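Search this site Enter a word Go

Wood Grain and Tabletops: An Explainer for Young Readers

Reading time: 8 minutes

Many people eat breakfast at a table, do homework at a table and set down their keys on a table when they come home. Fewer people look closely at the top of one. If the table is made of wood, its surface carries lines, bands and patches of color. These marks are called the grain, and they were made by a living tree.

This page explains where the grain comes from, how a log becomes a tabletop, and how wooden surfaces should be looked after. It is intended for readers in the upper elementary grades. Words in the list at the end may be new to you. 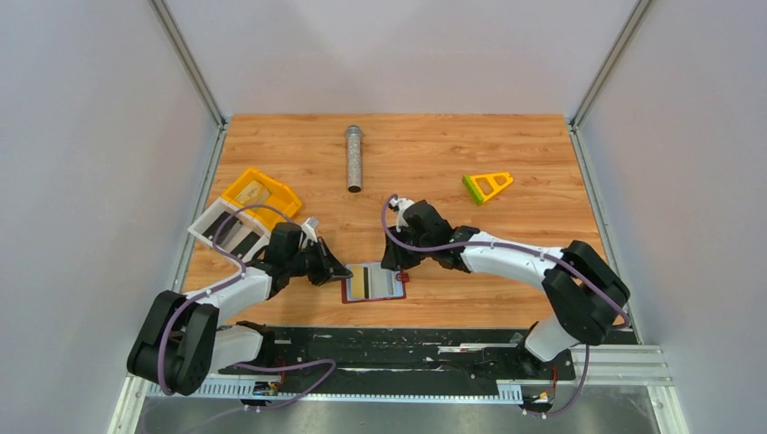
Bonstead Museum of the Home | Department of Schools and Families

The tabletop in the picture is a light orange-brown, with a wood-grain pattern. A small rectangular tray with a dark red border lies in the center, holding a gold-yellow piece and a white piece with gray stripes. The stripes on the white piece and the lines on the table may both be called a pattern, but the lines on wood follow the way a tree grew.

How a tree makes lines

A tree grows taller at the tips of its branches. It also grows wider, and this second kind of growth takes place in a thin layer just under the bark. The layer is called the cambium. Each year the cambium adds new wood around the outside of the old wood, in the way that a person might put on one sweater over another.

In places with a cold winter, a tree grows quickly in spring, when there is plenty of water and the days are getting longer. In April the new wood of many trees is just beginning to form. This early wood is often paler and softer. Later in the summer, growth slows down. The late wood is often darker and more tightly packed. In winter the tree rests.

One pale band and one dark band together make up a growth ring. If you look at the end of a log, you can see the rings as circles, one inside another. The smallest ring is near the middle and was formed when the tree was very young. A wide ring may mean a year with good weather. A narrow ring may mean a dry year, or a year in which the tree was crowded by its neighbors.

Trees in warm places where the seasons are much alike do not always form clear rings. Their wood can still have a grain, as the fibers inside it all run along the trunk.

What the fibers do

Wood is made of a very large number of tiny tubes and fibers. Most of them run up and down the tree. Some carry water from the roots to the leaves. Others make the trunk strong enough to stand up in the wind.

You can learn something about fibers from a bundle of dry spaghetti. The bundle is easy to pull apart sideways into separate strands. It is much harder to pull one strand in two from end to end. Wood behaves in a similar way. It splits easily along the grain and is difficult to break across it. Carpenters think about this whenever they choose a board. A shelf is cut so that the grain runs along its length, from one support to the other. If the grain ran from front to back, the shelf could crack under a pile of books.

From log to board

A log is round and a tabletop is flat, so a good deal of cutting must be done. At a sawmill the bark is removed and the log is sawed into long boards. The direction of the saw makes a great difference to the look of the wood.

Flat-sawn boards. The log is cut straight through in slices, like a loaf of bread laid on its side and sliced the long way. The saw meets many of the rings at a low angle. The grain on the face of the board may show tall arches, sometimes called cathedrals, or long wavy shapes.

Quarter-sawn boards. The log is first cut into quarters, and each quarter is then cut so that the saw meets the rings almost head-on. The grain shows as straight lines lying close together. These boards take more work to cut and usually cost more. They also tend to stay flatter.

Sheets. Wood can also be shaved into a very thin sheet called veneer. The sheet is glued on top of another material. A veneered table may look the same from above as a solid one, and the edge is the best place to look for clues.

Fresh boards hold a great deal of water. They must be dried before anyone builds with them, either outdoors in stacks with air gaps between the boards or in a heated room called a kiln. Wood shrinks as it dries. If a table were made from fresh boards, gaps would open between them later and the top might bend.

Why a tabletop often has more than one board

Few trees are wide enough to give a whole tabletop in one piece. For this reason, makers often lay several narrower boards next to each other and glue the edges together. The glued edges are called joints. On a well-made table you may have to look for a sudden change in the grain in order to find them.

Wood also continues to move after the table is finished. On damp days it takes in a little water from the air and swells. On dry days it gives the water back and shrinks. It moves mostly across the grain and hardly at all along it. Makers leave a small amount of room for this movement when they fasten the top to the legs. One of the oldest tables in the museum, known as the Lusov table, has a crack through its top, and our records state that the top was fastened too tightly when the table was repaired.
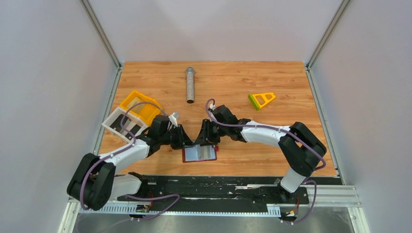 Light orange-brown planks with fine horizontal grain.

Compare these planks with a table, door or floor that you know. Fine grain has small lines lying close together. Coarse grain has larger marks, and in some woods you can feel tiny grooves with a fingertip. Both kinds are used for furniture. Color is a separate matter. Wood can be nearly white, yellow, red, brown or almost black, and it can also be stained by the maker to look lighter or darker. Color alone will not tell you which tree a table came from.

Sunlight changes wood as well. Some woods grow darker over the years and some grow paler. If a bowl or a cloth has stayed in one place for a long time, you may find a patch of a different color under it.

A thin coat of protection

Bare wood soaks up spills. Most tabletops are therefore given a finish, which is a coating brushed, wiped or sprayed on at the end of the work. Oil sinks into the wood and leaves it feeling smooth. Wax sits near the surface and must be renewed from time to time. Varnish dries into a hard, clear layer on top.

A finish makes a table easier to clean, but it can still be damaged. A hot dish may leave a pale mark. A wet glass may leave a ring. Small hard objects may scratch the surface when they are pushed across it.

A tray is a useful thing to keep on a table. Small pieces stay together inside its border, and the tray can be lifted with everything in it when the surface has to be wiped. Game pieces, beads, buttons and parts of a model can all be kept this way.

Looking after a wooden table

Wipe up spills soon after they happen, using a soft cloth that is damp but not dripping. Wipe in the direction of the grain. Dry the surface afterward with a second cloth.

Place a mat under hot dishes and cold drinks.

Lift objects when you move them.

Put a board or several sheets of newspaper underneath before you cut, paint or use glue.

Ask an adult before using any cleaning spray. Some sprays are too strong for oil and wax finishes.

Activity: make a grain rubbing

You will need a sheet of thin paper, a crayon with its wrapper removed, and a piece of unfinished wood with a rough grain. An old board is suitable. Please do not use a polished table for this activity, as the crayon may leave a mark.

Lay the paper on the wood and hold it still with one hand. Rub the side of the crayon gently over the paper in long strokes. The raised parts of the grain will show as darker lines. Try the same piece of wood again with the crayon moving in the other direction, and write on each rubbing where the wood was found. You may wish to collect up to 2 rubbings from each kind of wood and keep them in a folder.

Tables at the museum

The furniture collection at Bonstead holds 739 objects, including kitchen tables, school desks, workbenches and stools. Visitors may touch the large workbench in the Albers Room, which is item 3216 in the catalog. Its top has been left unfinished so that the grain can be felt. The Lusov table is displayed behind a low rail in the next room.

School groups may borrow the Fodeck box, a loan kit with wood samples, a magnifying glass and cards for sorting. Teachers should send their requests to the Department of Schools and Families through the museum's front desk.

Words to know

Cambium: the thin growing layer under the bark of a tree.

Finish: a coating that protects the surface of wood.

Grain: the direction and pattern of the fibers in a piece of wood.

Joint: the place where two pieces of wood meet and are held together.

Kiln: a heated room for drying wood.

Veneer: a very thin sheet of wood glued to another material.

Page reviewed Friday, February 9, 2024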